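Vollidel Roof Blinds: Owner's Guide
Section 4: Fitting the blinds in your conservatory or garden room 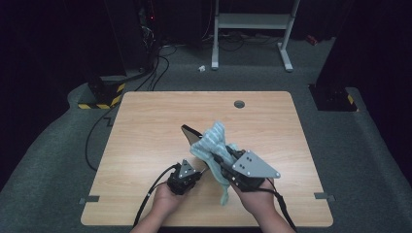 Welcome to the part of the guide that most people turn to first, and quite right too. By now you should have your measurements written down (Section 2) and your parts laid out and checked against the packing slip (Section 3). If you have skipped either of those, please do pop back, because a blind that is a finger's width too wide will not go in however kindly you speak to it, and it is much nicer to find that out on the floor than up a ladder.

A single blind is a comfortable morning's work for two people. The second and third go a good deal faster once you have the knack, so start with the one that is easiest to reach and save the awkward corner over the door for later.

What you will need

A stepladder with a platform top
A cordless screwdriver with a small cross-head bit
A pencil and a steel tape measure
A short spirit level
A soft cloth, and a little warm water with washing-up liquid in it
The bag of brackets and screws marked A
The bag of cord guides marked B

Caution: Never lean a ladder against the glazing bars or rest your weight on the roof panels. They are made to carry weather, and a grown adult is another matter altogether.

4.1 Preparing the glazing bars

1. Open the roof vent if you have one, and a door as well. Conservatories warm up quickly and you will be working close to the glass, where it is warmest of all.

2. Wipe down both glazing bars along their whole length with the cloth and soapy water, then dry them well. Years of condensation leave a fine film behind, and your pencil marks will skate about on it.

3. Look along each bar for old screw holes from earlier blinds. You may reuse a hole only if a screw still bites firmly in it. Otherwise move your bracket 10 mm towards the house wall and start afresh.

Note: If your roof is the Pembridge pattern, with the rounded inner bars, you will need the curved packing pieces from bag A. Owners of the flat-barred Jurkow roof can put these to one side.

4.2 Fitting the brackets

1. Measure down from the ridge and make a pencil mark at 13 cm on the left-hand bar. Do the same on the right.

2. Hold a bracket against the first mark with its open side facing down the slope. It should sit flat without rocking. If it rocks, slip a packing piece behind it and try again.

3. Put in the upper screw and tighten it until it just holds. Leave the lower one out for the moment.

4. Fit the opposite bracket in the same way, then stand back on the floor and have a good look at the pair of them. Your eye is a surprisingly good judge here, though do lay the level across as well if your arms will reach.

5. When you are happy, add the lower screws and tighten all four by hand. Please don't use the hammer setting on a power tool.

Caution: Use only the short screws supplied. A longer screw can pass right through the bar and break the seal on the glazing unit, and damage of this kind is not covered by your guarantee.

4.3 Hanging the blind

1. Ask your helper to support the bottom rail while you take the top rail up the ladder. Keep the transport ties on for now – it is tempting to cut them early, and you will end up with an armful of fabric.

2. Push the left end of the top rail into its bracket against the spring, then swing the right end up and let it click home. You should hear the click clearly.

3. Give the rail a gentle tug downwards at both ends. If either end moves, take it out and begin the step again.

4. Thread the side cords through the guides from bag B, keeping the left cord to the left and the right to the right. Tie off each one with the 2 knots shown on the leaflet, one on top of the other.

5. Cut the transport ties and draw the blind slowly down to the sill. It may feel stiff for the first few pulls while the pleats relax.

Note: Should the bottom rail hang at a slant, shorten the cord on the low side by a very small amount and draw the blind again. Small changes go a long way, and it can take three or four goes to get it just so.

4.4 Keeping cords out of reach

Every blind comes with a cord cleat, and it must be fitted, even if there are no children living in the house. Fix it to the wall or frame well above the reach of a small child, and wind up any spare cord each time you finish. Move chairs, benches and plant stands away from the spot, as little ones are keen climbers.

Caution: Loose cords can form a loop and are a danger to young children and pets.

4.5 The first few weeks

New fabric settles, especially if you have fitted it in April or later, when the sun is getting stronger. Draw the blind fully down overnight once or twice in the first week and the pleats will fall more evenly. A faint smell from the backing is normal and goes off with a bit of airing.

If a bracket clicks on hot afternoons, loosen its lower screw by a quarter turn. If it carries on, write to Orsolya Vincze in our fitting help team, quoting part 877, and she will send you a pair of felt washers to go behind it.

Cleaning and seasonal care are covered in Section 5.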